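I've had the Mellor oval glass table for almost a year now (bought it in October, so close enough) and I keep getting asked if I regret going with glass. Short version, no, but there are some things I'd want to know before ordering one.

First, the delivery. Grusudov had it for $100 less than Nastley did, and the top came in its own crate with foam on every side. The base was in a second box. Putting it together took me 83 minutes by the kitchen clock, and a good chunk of that was hunting for the right hex key. You'll want a second person for the top. It's HEAVY!

The black base is what sold me on it. It has this curve to it that you see right through the glass, so even with stuff all over the table there's something nice to look at. The edges have a little bit of blue in them, which the product page didn't mention, and I like it more than I thought I would.

We mostly use it for fruit and snacks when people come over. Pineapples are my big test for any table, silly as that sounds, because they're heavy and prickly and they drip everywhere once you cut them. I keep a round cream plate under mine and so far I haven't put a scratch on the glass.

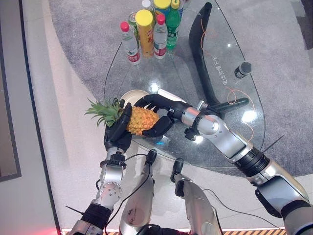

Kiros Woldegiorgis wrote in to say the plate is a good idea but he'd go further and put felt dots on the bottom of it, as his own Mellor picked up a ring of fine scratches from an unglazed stoneware dish in the first month. He also wants to know if the top slides when you lean on it.

Kiros, mine doesn't, but I did press the rubber pads down really hard before we set the glass on. Felt dots are going on the shopping list.

Now the bad part, which is glare. If you have ceiling lights, every single one of them is going to show up on the top as a bright little spot. Dinner by the lamp is fine. Fingerprints are what you'd expect, and I go over it with Gadex spray and an old T-shirt most evenings (paper towels leave lint, don't bother).

Four stars from me, and I'd buy the same one again, only maybe in the next size up so there's room for the big salad bowl.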